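Home and Small Office Studies | Research Article | Open Access

3.2 Cables on shared work surfaces

The second part of the survey dealt with power leads on desks and tables. Participants in Nimthorpe and Prerkton listed every item left on their main work surface at the end of the day, and 119 households returned usable lists. Together these gave 1,404 entries, which Tremblay and Lachance sorted by type. Phone chargers and extension leads were the items people most often said they meant to put away and didn't.

Thick leads caused more trouble than thin ones. A heavy cable keeps the bends it was stored with, so it tends to stand up off the table in loops when it is pulled out. Several people in Prerkton said they had stopped coiling theirs because it never lay flat afterwards – they pushed the slack to one side and worked in the space that was left. Figure 3 shows a cube-shaped power socket on a white tabletop, with its black cable rising in two arches and ending in a loose tangle of coils.

Cube sockets were often kept on top of the desk, within reach, while flat power boards were more likely to go on the floor. This matters for tidying, as a socket on the desk brings its whole cable with it.

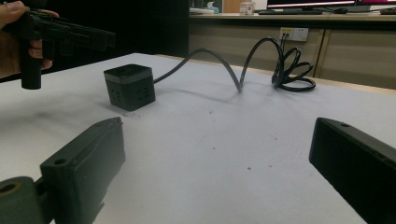
Figure 3. Cube power socket and cable on a tabletop.

Two methods of storing the slack were compared. In the first, the cable was wound by hand and held with a fabric tie. In the second, it was laid in a shallow tray behind the socket. Households in Nimthorpe preferred the tray, mainly for speed, and most were still using it when Entili called back in October. The tie was neater but was often left off after the first week.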